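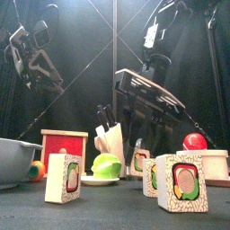

Slide 1. Dish rack, black with white slats.

Speaker notes: Small kitchens and the things that dry in them
Roncombe housing evening, talk 3

Slide 1 (leave up while people sit down)

Welcome, and thank you for coming. I've been asked to talk about drying space, a dull subject until you live in a flat with one worktop. The talk runs to half an hour, with 10 minutes for questions at the end. Handouts are by the door.

Start with the rack. Ask who has one at home. Then ask who puts it away after use. Expect far fewer hands for the second question. Let people look at each other for a moment and move on.

Point to make: a dish rack is often the largest thing on a small worktop, and it tends to be left out all day for a job that takes an hour or two. The one on the slide is black with white slats running along its length. To its left are a light grey bowl with a flared rim and a short handle tab, a toy orange half and a red box with a pale wooden trim. The rack is easily the biggest of the lot. Most people's worktops have the same mixture of things on them, toy food included if there are children in the house.

Slide 2 (plan of the Roncombe kitchen)

The flats at Roncombe have 196 centimetres of worktop between the hob and the wall. Read the number out, as it is hard to see from the back. The sink takes none of that, but the draining side of the sink was left off the design. So the rack goes on the worktop, and the chopping board goes wherever it can.

Say that we asked households to keep a note of what was on the worktop at 6 in the evening. Almost every note had the rack on it. Several had the rack with clean, dry dishes still in it. One household had started using theirs as the cupboard and said they were happy with that. I have no quarrel with it if the space allows.

Slide 3 (where a rack can go)

Go through these slowly. People will want to write them down.

On the worktop beside the sink. Easiest to reach, uses the most room. Put a tray underneath if the rack hasn't got one.

Over the sink. Drips go straight down. Measure the sink first, front to back as well as across. You lose the use of the sink while the rack is on it, so this suits people who wash up once a day.

On the wall. Good in a narrow kitchen. Needs proper fixings, and tenants should ask before drilling. The form for Roncombe is in the handout.

Upright in a gap. A slatted rack stored on its side or on its end can go between a cupboard and the wall, or under the sink if the pipes allow. Wipe it first.

If anyone asks about folding racks: fine for plates, less good for heavy pans. Don't spend long on it.

Slide 4 (bowls and other light things)

Bowls with a wide rim take up more rack space than people expect. They don't sit neatly between slats and they push the plates along. Suggest drying bowls upside down on a folded cloth and keeping the rack for plates and cups. Small handles and tabs catch on the slats too, so lift those pieces out first.

Toys. Someone always laughs here, so allow for it. Play food ends up in the washing-up more often than you'd think. Check what it's made of before it goes in water. Painted wood should be wiped with a damp cloth and left on a towel. An open box at the end of the worktop gives it all a place to go back to, and children will use it if they can reach it.

Slide 5 (the Tridell trial)

Keep this short. At Tridell we tried a shelf above the sink, deep enough for a rack. It ran from December to the end of spring. Residents liked having the worktop back. Shorter residents couldn't reach the shelf safely, and we should have checked that before putting it up. The second version is lower and pulls forward. Pass the drawing round now if there is time. If not, leave it on the table at the front.

Slide 6 (cleaning)

Limescale builds up where the slats meet the ends. White slats show tea stains and black parts show scale, so a rack with both needs looking at closely. Soak in warm water with a little vinegar, then brush, rinse and stand it on end to drain. Once a fortnight is enough for most homes.

Slide 7 (questions)

Likely ones: cost of the shelf (not settled yet), whether Skestholm flats will get it (they are next on the list), and dishwashers (a different talk). Ask people to return the pencils.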